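About Irnura

Skip to: Who we are / How it started / What we teach / The Istitz method / Fees / Finding us

Who we are

Irnura is a small evening school for adults who want to bake bread at home and have, so far, mostly made doorstops. We teach sourdough, rye, flatbreads and a few soft things with butter in them. We do not teach cake. People ask, and we send them down the street, where there is a very good cake school with better lighting and a waiting list.

We have been called an academy by one local paper and "that bread place" by everyone else. We answer to both.

How it started

The school began in the back half of a closed shoe repair shop on Bondarchuk Street, with one secondhand oven and a hand-lettered sign that spelled "Sourdough" correctly on the third try. The first class had 2 students. One of them had come in to ask about a pair of boots. He stayed for the whole course and still writes to us about his starter, usually to complain.

The oven was called the Ivex, after the name on its door, and it had opinions. It ran hot on the left. It ran hotter on the left when it rained. Our early students learned to turn their loaves halfway through, and a good many of them still do it at home in perfectly even ovens, out of what we can only call loyalty. The Ivex was retired when its door came off in somebody's hand during an open evening. The door hangs in our hallway. The rest of it went for scrap.
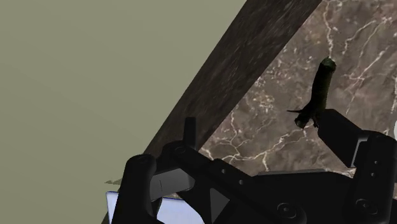 After the shoe shop came two years above a tile warehouse, where the rent was low and the stairs were long. Flour arrives in heavy sacks. We mention this only so that anyone thinking of starting a bread school will look at the stairs before signing anything. We moved to our present rooms one June, in a heat wave, with 55 tubs of starter in the back of a borrowed van. Starter grows in warm weather. The van has been cleaned several times and we are told it still smells faintly of beer.

What we teach

The main course is First Loaf, which runs for six evenings. You make the same plain white loaf every week. By the third evening most people are bored of it, and around the fourth it starts coming out well, and then they stop being bored. We have tried offering a different bread each week, because it looks better on the flyer. Everyone had a lovely time and went home unable to make any of them.

After that you can take Rye (sticky, slow, worth it), Flatbreads (quick, smoky, bring a shirt you don't like) or Enriched Doughs, the one with the butter. Enriched Doughs fills up first every term. We pretend to be surprised.

There is also a Saturday morning session for children over eight and the adult of their choice. The children tend to be better at it. They don't apologize to the dough.

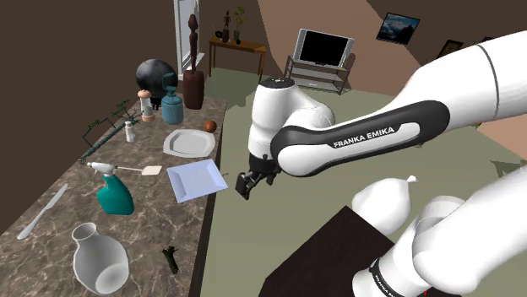
White arm, black gripper, long marble-patterned countertop.

The Istitz method

You may have seen the words "Istitz method" on our flyers and wondered who or what Istitz was. It was the name of the village where our founder learned to bake, and the method is to leave the dough alone. You mix it, you fold it a few times over the course of an evening, and between folds you go and do something else. Students find the something else very hard. Grown people with demanding jobs will stand over a bowl and lift the cloth every four minutes. We keep a shelf of old magazines for this reason, and the crosswords in them have all been done.

We don't use a timer for the first rise. We do look, and poke, and argue. A dough is ready when a floured finger leaves a dent that fills back in slowly, and if you want a more scientific answer than that, the library has several thick books on the subject and we have read most of them. They say to poke it too.
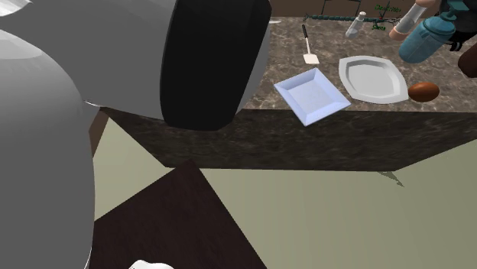
Salt goes in by weight. This is the one matter on which we are strict, after an evening when it went in by feel, and the feeling was wrong, and the loaves were given to a farmer who gave them back.

Who comes

At last count 631 people had finished First Loaf. They include nurses, bus drivers, a retired judge, two rival choir directors who had to be put at different ends of the table, and a man who took the course three times and finally admitted he just liked the evenings. A few have gone on to bake for a living. Most bake once a week, and some have told us they don't bake at all anymore but have become very annoying in bakeries.

You need no experience. You need short nails, an apron and something to carry a loaf home in. Please don't bring your own starter to the first class. We know it is special. It can come to the second.

Fees

First Loaf costs $188 for the six evenings, with flour, salt and the use of the ovens included. If you miss a class you can make it up in the next term. If you miss all six, we'll assume you have taken up cake.

Finding us

We are on the ground floor now, and we intend to stay on it. Come in by the side door, past the bicycles. The front door sticks in damp weather and we have been meaning to see to it for some time. On teaching nights you can follow the smell from the corner.

Page last updated May 27, 2022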